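Play kitchen on a white table: how do you sort and store it?
Posted 2 Feb 2021 in Home & Kids

beda_812
We have the usual spread: plate, colander, bowl, ketchup bottle, pretend fruit. The Zusier storage page says a sorted set "gets played with more." I doubt it. Does anyone really sort this stuff?
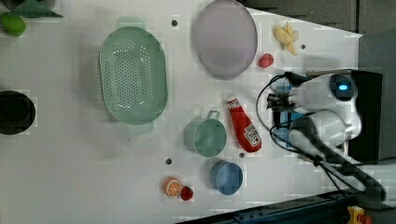

Should the food be kept apart from the dishes?
Only if you mind digging for the strawberries. One bin for food and one for dishes is plenty.

nalierfan
I bought the Nalier divided box in September. It has five sections and we use two. The rest fill up with crayons. I'd skip it - a plain bin with a lid does the same job.

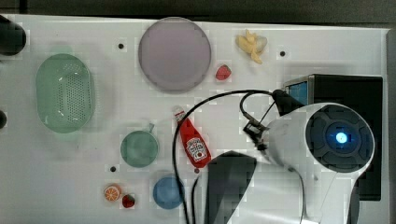

And I wouldn't bother with labels either. Mine peeled off within roughly five weeks, and the kids never looked at them.

Pîrvu
Disagree, sort of. Stack by size: biggest plate at the bottom, then the colander, small bowls inside that. The fruit goes in the top bowl. I don't believe the claims about tidy habits, but it does take up less shelf.
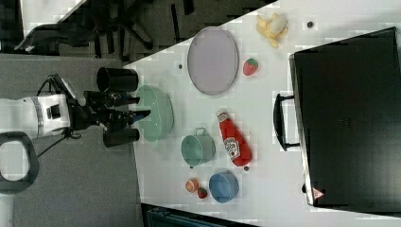 Banana, strawberries and ketchup, still to be put away.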